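3.2 Everyday objects and the trouble with color names

We come now to the part of the study we enjoyed most, which is how people talk about the color of ordinary things. Section 3.1 dealt with painted cards, where a color sits flat and even from edge to edge. Household objects are far less polite! A cup has a bright side and a dull side, a tray has a rim that catches the light and a wall that does not, and a single small toy can carry two strong colors that run into each other along a curve. All of this shows up in the words people choose, and we think it deserves a closer look than it has had.

The full set contains 930 arrangements put together in June at the Daststead site. The pieces came from the kitchen cupboards and the odds-and-ends drawers of people in the department (we are still grateful, and most of it has gone home). Each arrangement was set on the same dark tabletop against a dark cloth. We tried a pale cloth early on and gave it up, as it threw light back onto the undersides of the objects and washed out the very shadows we wanted people to notice.

Speakers were shown one arrangement at a time and asked to describe the objects as they would to a friend in the next room. There were 80 speakers, each of whom saw 7 arrangements. They were free to say as much or as little as they liked, and no list of color words was given. The answers were then sorted by Yanling Lü using the Kasell scheme, with one change described in Section 3.4. Figure 3 gives one arrangement from the set.

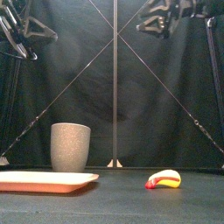
Figure 3. A shallow tray, a speckled cup and a small red-and-yellow object on a dark tabletop.

The tray in Figure 3 is a lovely case. Seen nearly edge-on, its top surface and far rim are a creamy white with a little peach in it, while the front wall is a much deeper salmon-orange. So what color is the tray? Our scheme has room for both answers. "Orange" is scored as a whole-object name, "white on top" as a surface name, and an answer that gives both is scored twice. The same holds for the yellow of the small object on the right, which goes pale where the light strikes it and much stronger lower down. Someone who says "cream" is reporting the light quite faithfully, and we did not want a scoring rule that called that a mistake.

Speckled surfaces raise a different question. The cup is gray-beige with fine light speckles and a warmer patch across its upper middle, and there is no single everyday word for that. We expected long, careful phrases for pieces of this kind, along with borrowed names such as "oatmeal," "sand" or "stone," and the scheme keeps these in a group of their own. Brevader's earlier list folded them into "brown" and "gray," which makes for tidy tables but loses the part of the answer we find most interesting.

Position matters too. The tray and cup stand close together, with the bottom of the cup partly hidden, and the small object sits well apart from them. Le Goff suggests that neighbors are described by contrast and loners on their own terms, so that a cup beside an orange tray may be called "the gray one" where the same cup standing alone would get a fuller name. We marked every object as near or apart before any answers were read, and Section 4 takes up the comparison.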